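Home Stories Archive Submit About

The Open Day at Waltetti

My aunt had promised me cake, and that is how I came to spend a Friday afternoon in April at the Waltetti works, in a line of 100 people, holding a paper ticket with 122 printed on it. The doors opened at 2, and by then my aunt had made friends with everyone in front of us and most of the people behind.

She had cleaned offices there for years, before the robots, and she wanted to see what they had done with the old Draleta room. They had put up lilies, for one thing! Great dark lilies all over the walls, and roses on the floor paper, as if somebody's parlor had been folded up small.

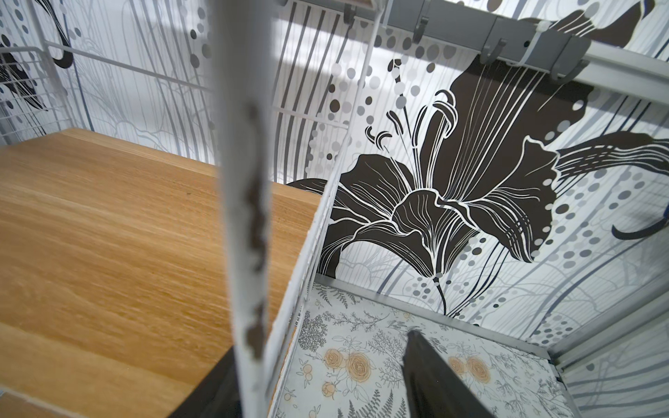 The shelf corner in the Draleta room, with its hooks and its lilies.

My aunt looked at the chipped white paint for a long while and said she'd had a kitchen chair that went just that way, and that she had loved that chair more than some of her relations. Then the guide in the Rafferty sweater asked us to hush — very kindly — and we all leaned in to watch the two arms go about stocking the shelf. One had a pink roll up beside the top board, and the other hung over the rest of them like a heron over a pond. I found I was holding my breath, and so was my aunt, who never holds anything in if she can help it.
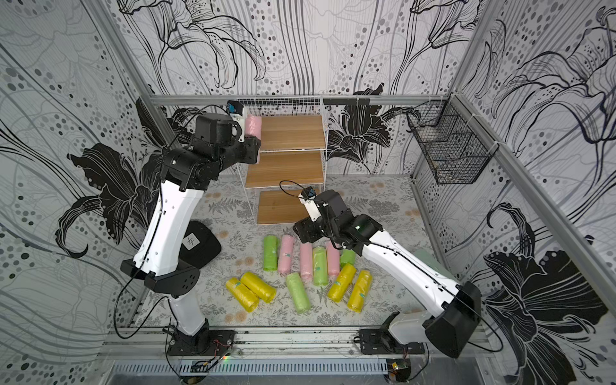
They ought to let it take its time, came a voice from the back, my mother never put a roll away in a hurry in her life, and she kept the neatest shelves in Beltard. My aunt turned right around and said she would like to have met her, and the two of them talked shelves all the way to the cake.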